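Search this site
Type and press Enter

Before You Buy a Machine to Fold the Laundry

Every July the sale flyers arrive, and every July I price out a robot for the laundry. I have yet to buy one. I do have a good worksheet, though, and you're welcome to it.

Start with the job. Keep a tally for one ordinary week, every shirt, towel and pillowcase. Ours came to 81 pieces, and I live with people who claim they wear the same thing every day. Socks count. A machine that won't do socks should be priced as a machine that does half the laundry.

Next, measure where the folding happens. Most brochures assume a clear table at waist height. In our house it's the bed, which is soft, wrinkled and wanted back by bedtime. Ask the seller whether the thing works on a bedspread, and listen for the pause. 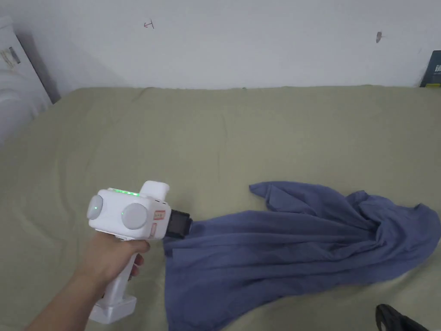

Then try cloth before anything else. Any gripper can pick up a box in a showroom. Bring your own limp, loosely woven shirt and ask to see it picked up by an edge, laid flat and folded. The Bavwood dealer was a good sport about this. The one from Durkau offered me a coffee.

Now the budget. Write down the purchase price, then leave lines under it for the following:

- Replacement finger pads or jaws (ask the price of a set, and whether you can fit them yourself)
- Delivery and setup, including the stairs
- Software fees after the first year
- A spare battery, if it runs on one
- Somewhere to keep it. A closet is not free if it already has coats in it.

Get 2 written quotes, and make sure both cover the same items. Chisholm folds the service plan into the price and Petolstead doesn't, so the cheaper one wasn't.

Rent if you can. A Saturday is too short, because everyone behaves on a Saturday. Take two weeks, keep the tally going, and write down every time you had to step in and help. Put your own minutes on the worksheet too. Mine were embarrassing, but I come with no service plan and I already fit in the house.

14 shares | 6 comments

Contact | Copyright, all rights reserved | Back to top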